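Filed under: Gigs, Grumbling
2 min read

Haltari have announced a farewell tour, their second. I went to the first one in March, bought the shirt and felt properly sad on the night bus home. The shirt still fits, so at least one of us has kept our word.

Tickets are 80 quid this time. For that you get the whole of Buvier played in order, including the seven-minute song with the tape hiss, which everyone I know uses as a toilet break.

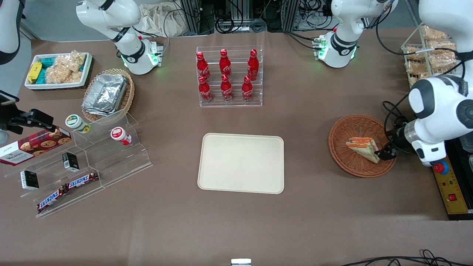
Sandwich in a basket.

I'll go, of course. The venue holds 1000 and I've already been in the online queue twice, once by mistake. Fludeck are supporting, and they've never been on stage before nine in their lives, so I can eat at home first.

What I'd like is one song off the first EP, played badly, with the wrong drummer. I'll probably get a new one.

Tagged: live music, Haltari, farewell tours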